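Brerora Residents' Forum
Board: Shared Services and Grounds
Topic: Proposed change to the recycling sorting rules

Posted by: M_Rozite (Moderator)
7/12/25

Residents are invited to comment on the proposed revision to the recycling rules before the vote in October. The present rules ask each household to sort paper, metal and plastic into separate containers and to carry them to the enclosure behind the Clakar building. Under the proposal, metal and plastic would be placed together. Paper would continue to be kept apart.

The proposal also changes the collection schedule. Mixed containers would be emptied 2 times a week. Paper would be taken on the existing schedule. The monthly service charge would remain as it is until the current contract with the hauler ends.

Comments should address the proposal itself. Complaints about individual neighbors should be sent to the management office in writing and will be removed if posted on this board.

Margus Rozīte
Moderator, Shared Services

Posted by: stairwell_c

I support the proposal. The present system assumes that every kitchen has room for three containers, and the smaller units on the courtyard side do not. In my own unit the paper is kept in the hall closet and the cans are kept on the balcony. A rule that is difficult to follow will not be followed, and the state of the enclosure on most Monday mornings bears this out.

I would ask that the new signs be printed in larger type. The existing ones cannot be read after dark.

Posted by: Mireille Atallah

I must respectfully disagree with the previous comment. The difficulty in the enclosure comes from unrinsed containers and bagged household trash, and combining two categories will cure neither. When metal and plastic were combined at the Grigaitė complex, where I lived before moving here, loads were turned away by the sorting facility and the cost of those loads was passed on to residents. I have no objection to convenience, but the contract should state plainly who pays when a load is refused.

I would also request that the Board publish the hauler's list of accepted plastics. The word "plastic" on a sign invites people to put in film, foam and broken toys.

Posted by: M_Rozite (Moderator)

The request is noted. The hauler's list will be posted in the Documents section once the office has received the current version. With regard to refused loads, the draft contract assigns the first refusal in any quarter to the hauler and later refusals to the association. Residents who consider this unfair should say so in this topic.

Posted by: Amico_Tenant

The draft is silent on the matter of cleaning. Under the old contract, the hauler was to wash the containers at the end of each season, and I have found no such clause in the new text. Plain blue plastic bins are simple to maintain if they are washed on a schedule, and unpleasant to everyone if they are left until someone complains.

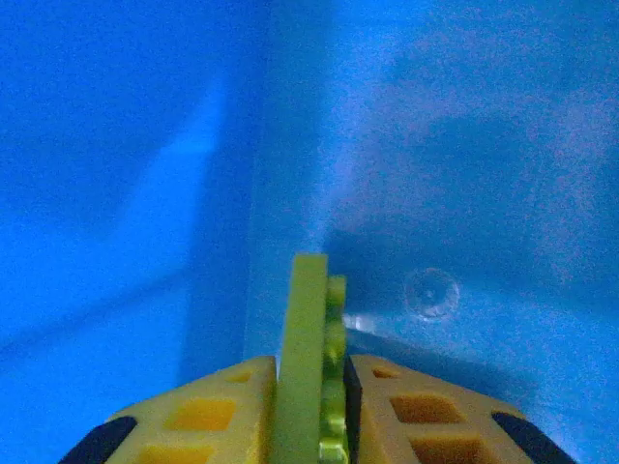
Mireille Atallah agreed that the washing clause should be restored, and added that the contract ought to name the months in which the work is to be done, as "seasonal" had been read very generously in the past.

I would accept her wording. I would further suggest that the work be done on a weekday morning — the enclosure is next to the bicycle racks, and weekends are the busiest time there.

Posted by: stairwell_c

Naming the months is reasonable. I do not accept the comparison with the Grigaitė complex, however. That property has a single enclosure open to the street, and anyone passing by can use it. Ours has a keyed gate. Refused loads there tell us very little about what would happen here.

Posted by: Mireille Atallah

The gate at our enclosure is propped open on most evenings. I would be glad to see it repaired before it is offered as an argument.

Posted by: stairwell_c

The closing arm was reported to the office in the spring. I will submit the report again.

Posted by: M_Rozite (Moderator)

The repair of the gate is a separate item and has been moved to its own topic, titled "Enclosure gate, closing arm." Please continue that discussion there.

Two amendments have been recorded from this topic: the restoration of the washing clause with named months, and larger type on the signs. The question of who bears the cost of refused loads remains open. Written amendments may be left at the front office or posted below.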